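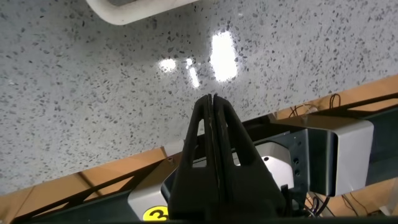 The fingers together over the speckled top, with the lamps shining in it.

The Line for Fingers

Nele Verstraete had the budget open on her knees and a pencil in her mouth. The form had 31 lines, and she had filled all of them except line 13, which was called Consumables and Small Parts.

"What do I write for fingers?" she asked.

Blackwood did not turn around. He was watching the arm go down to the counter and come up again with nothing, because this was the morning test and there was nothing to take.

"Write two pairs."

"We used two pairs before October, and then we borrowed from Brudthorpe."

"Then write what we borrowed also."

She took the pencil out of her mouth. In Stiltville the money for the kitchen laboratory was decided once a year, by people who had never stood in it. They read the large lines with attention. An arm, they understood. A table, they understood. But last year somebody had drawn a circle around the word "fingers" and written next to it: Are these not included?

They were included. The first pair was always included. After it came the second pair, and the cables, and the brackets which held the cables away from the elbow, and the days when a person sat and waited for a parcel. Nele had tried to explain this in a letter. The letter was four pages long, and the answer to it was one line.

"Altisow has sent the new offer," she said. "If we buy the arm from them, they give us service for the first year."

"And the second year?"

"In the second year we pay 2000."

"For what?"

She looked through the offer again. She read slowly, as her father had taught her to read everything which ended with a place for a name. "For the right to call them," she said.

Blackwood laughed, but quietly, and he stopped the arm. He bent over the counter and put his face close to the black fingers. He looked at the seam between them, where the edges had become lighter. He had looked at this seam every morning for a long time, and Nele believed that he knew it better than the faces of the people upstairs.

"How long do they have still?" she asked.

"I don't know. They close. When they don't close, I will tell you."

"I cannot write that on a line."

"No," he agreed.

She thought about the new arm. It would be quicker, and the offer said this on every page. It would need another table, and another table needed a wall to be moved, and the wall was not on her form at all. She had asked about the wall in the spring. She had been told that walls belonged to a different budget, and that this budget was closed.

Blackwood started the test again. The arm went down, waited a moment above the gray stone pattern, and lifted. Nele had always liked this moment of waiting. When she was new here she had thought that the arm was making up its mind, and she had never told this to anybody.

She rubbed out line 4, New Arm, which she had written very neatly. It took some time, and the paper became thin there. Then she went to line 13 and wrote: fingers, six pairs. Under it, in small letters, she wrote: cables.

"They will draw a circle again," said Blackwood. He had come to read over her shoulder.

"Then they will have read it," she said, and turned the page to look for the place where she had to sign.

Comments

oldmillroad wrote:
I do purchasing for a school and "for the right to call them" made me laugh out loud on the bus. Did she get the six pairs?

Petra K. wrote:
I like that she rubs out the arm. I wanted a little more about the letter, the four pages one.

tinwhistle wrote:
Small thing, if walls are a different budget, who pays for the counter? Good story anyway – please write about Brudthorpe, I think they want their fingers back.

Last updated: July 15, 2026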